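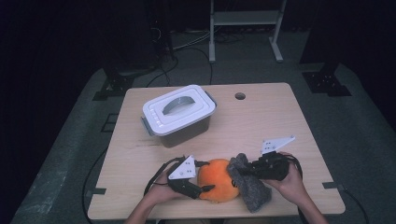

Fig. 6. Latched storage container with carrying handle, shown with an orange plush ball and a dark grey felt cloth.

Unit 6: Small Containers and Soft Contents
Household Storage and Handling, Bomurthorpe
Handout revised 27/09/2018

6.1 Terms
The body is the part that holds the load. The lid closes it. A snap-on lid grips the rim; latches are separate parts which hold the lid down. In Fig. 6 the lid is white, the body is a translucent smoky grey and the latch clips are at the short ends. A handle that folds across the lid takes up little height when not in use – note this when measuring shelf clearance.

6.2 Soft contents
Soft goods are of two types for our purposes. Items with a shape of their own, such as a plush ball, return to that shape after light pressing. Items without one, such as felt cloth, take the shape of whatever they are put into. A crumpled cloth fills more space than the same cloth folded. Record which state was used.

Order of packing:
Shaped items first, against the base.
Folded cloth next, laid flat.
Loose cloth last, in the gaps.
Nothing should stand above the rim before the lid goes on. Close one latch, check the opposite edge, then close the other.

6.3 Worked case
Load limit set for the exercise: 500 g. Contents as weighed: 487 g. Margin: 13 g. The limit covers contents only – the mass of the container is entered on a separate line.

6.4 Before the next session
Read the Tidville notes, page 28, on labelling translucent containers. Bring the completed packing sheet. The Calatia sheet uses a different order of columns and should not be mixed with ours.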